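Cup Return FAQ

Last updated 10/12/25

These are the questions we get most often about the Trullatow cup return program. If your question isn't covered, the contact details are at the bottom of the page.

What is the program?

Cafes that take part serve cold and warm drinks to go in a reusable plastic cup. You pay a deposit of $2 when you order. Bring the cup back to any cafe in the program, or to one of the return bins, and the deposit goes back to you. The cup is washed and used again.

Do I need an account?

No. Without an account you get your deposit back in cash or on your card at the counter of any participating cafe. With an account the deposit is credited to your balance, and you can use the return bins as well as the counters. The bins can't give cash.

Where can I get a cup?

At any cafe with the green sticker in the window. Most of them are downtown and along the Harkik Street bus line. The Chauvin neighborhood joined in April, including both bakeries and the snack bar at the ice rink. Cafes join and leave during the year, so check the sticker before you order.

Where can I return it?

At the counter of any participating cafe during its opening hours, or in a return bin. There are bins at the library entrance, the transit center (next to the ticket machines, lower level) and the Chauvin community pool. The bin at the transit center is emptied twice a day. If a bin is full, please don't leave the cup on top of it – a cup that hasn't gone through the slot can't be credited.

How long can I keep a cup?

As long as you like if you paid the deposit at the counter. If you borrowed it through an account with the deposit waived, you have 30 days. After that the deposit is charged to your card. You can still return the cup later and get the full amount back.

Do I have to rinse it first?

A quick rinse is appreciated but not required. Please empty it and take out any straw, lid liner or napkin. Cups left for days with milk in them are hard to get clean, and some of them end up being recycled early.

Can I put the cup in my dishwasher?

Yes, on the top rack. The lids should be washed by hand, as they can warp and stop sealing.

Can I microwave it?

No. The cups are made for serving, and we don't test them for reheating.

How hot a drink can it hold?

Tea and coffee at normal serving temperature are fine. Don't pour boiling water straight from a kettle into the cup. If you make tea at home, use a mug.

My cup looks cloudy or scratched. Is it still good?

Plastic cups lose some of their shine with washing, and light surface scratches are normal. Every cup is looked over after it is washed. We take cups out of use when they have a crack, a chip at the rim, a stain that won't come off or a smell.

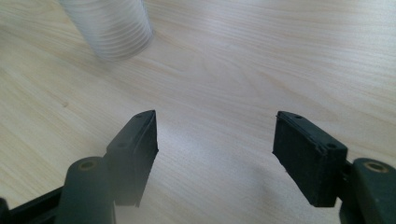
A frosted cup with a ribbed side.

If you are handed a cup you aren't happy with, ask for another one. You don't need to give a reason, and the cafe will set the first cup aside for us to check.

What happens to damaged cups?

They are ground up and sold to a recycler. You still get your deposit back on a cracked or broken cup as long as you bring in the whole base. We can't refund a lid without a cup.

I lost my cup. What now?

You lose the deposit and that's all. There is no extra fee. If you find it later, it is worth the same as any other cup in the program.

Can I return cups from another program?

No. We get cups from Mokano in the bins nearly every week, and we have no agreement with them at the moment. Those cups aren't credited. We hold them at the wash site for two weeks in case someone calls.

Can I bring my own cup instead?

Most cafes in the program allow it, but that is up to each cafe. Our deposit doesn't apply, and we don't set any discount.

How many cups can I return at once?

Up to 5 at a cafe counter. The limit is there so the line keeps moving. The bins have no limit, but each cup has to go in separately. For larger numbers, such as after an office party, email us and we'll arrange a pickup.

Can I borrow cups for an event?

Yes, within the city limits. We need two weeks' notice and a contact person who will be there at drop-off and pickup. Cups come in stackable crates, which have their own deposit. Events are billed for the cups that don't come back, plus a washing fee per crate. We count at our site – the count at the event is only for your own records. Summer weekends fill up early.

My balance is wrong. How do I fix it?

Bin returns can take up to a day to show. If it has been longer than that, send us the bin location, the time of the return as closely as you remember it, and the email address on your account. Please don't send card numbers.

Can I get my balance paid out?

Yes, to the card on your account. Go to Balance, then Pay Out. It takes three to five business days depending on your bank.

I run a cafe. How do I join?

Fill out the short form under For Businesses. We'll call you to talk about how many drinks you sell, how much storage you have and which delivery days would work. There is no joining fee. You pay per cup delivered, and you need a shelf or cupboard where used cups can be kept apart from clean ones. New cafes start with a one-month trial.

Do my staff have to wash the cups?

No. Used cups go in the gray crate and we collect them. Please don't run them through your own machine and put them back into service, even on a busy day. Call us and we'll try to get an extra crate to you.

Who do I contact?

For lost deposits and account problems, use the form on the Contact page. For events and cafe sign-ups, write to Ustyna Pylypenko through the same form and choose "Business and events" from the menu. Mail can be sent to Trullatow Cup Return, 1049 Harkik Street. The office isn't a return point, so please don't bring cups there.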